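Rukside Fold-Flat Drying Rack: Six Months In

Share 31 | Comments 70

We hang most of our laundry indoors from October on. The apartment has a dryer in the basement, shared with the rest of the building, and it runs hot enough that I stopped trusting it with anything knit. Our old wooden rack lost a dowel last spring and then another, so I bought the Rukside Fold-Flat in the large size. It has been up in the back room nearly every day for six months.

The rack comes in one flat box. The frame is already put together, and the only assembly is pushing four rubber feet onto the legs and clipping on the two side wings. The instructions are one folded sheet with drawings and no words. I had the left wing on backward at first. The clip will go in either way, but the wing only locks level when the notch faces down.

It weighs more than the old one. I can carry it one-handed, though the center bar pinches if you grab it near the hinge. Carry it by a leg. Folded, it slides behind our bedroom door with room for the door to open all the way, which the Flotstead rack I looked at would not have done.

A full washer load fits if you plan a little. Shirts go on the wings, socks and underwear on the low center bars, towels over the top. Jeans are the weak spot. The top bars are set close together, so two pairs side by side end up touching at the legs and the inner seams stay damp overnight. I now hang jeans from the end bar by the waistband with clothespins, and they are dry by morning.

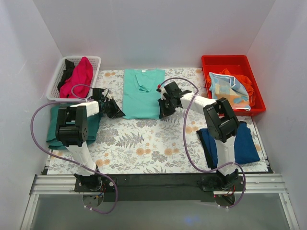
Can it hold wet sheets?

One queen sheet folded in half is fine across the top. With two, the middle bars bow enough to notice, and I would not leave them that way all night.

The coating on the bars has held up. There is one chip near the left hinge from when I knocked the rack against the radiator, and I put a dab of clear nail polish on it before it could rust. No marks on light clothes so far. The rubber feet leave faint gray smudges on our vinyl floor that come off with a damp rag.

The wings are the part I would change. They stay up with a thin metal arm that swings out from the frame, and the right one has gotten loose. It holds for shirts. A wet bath towel on the outer bar will bring it down slowly. I wrote to Rukside through their website and got a reply the next day, and a replacement arm came in a padded envelope with no charge. It went on with a small Phillips screwdriver. The new one is as tight as the left side.

I also tried the Abdella tower rack at my sister's place. It takes less floor space and holds more small things, but the shelves are too close together for a long shirt, and the wheels catch on her rug. For baby clothes I would pick that one. For adult clothes the Rukside is easier to load.

I paid the regular price and would buy it again in the same size. The small version drops the wings, and then there is no good place for shirts.

287 people found this review helpful

Related reviews
Skukcombe Steam Iron: Good Plate, Short Cord
Flotstead Over-Door Hooks
Three Clothespins Compared
Abdella Lint Brush, Second Look

Contact us | Copyright, all rights reserved | Back to top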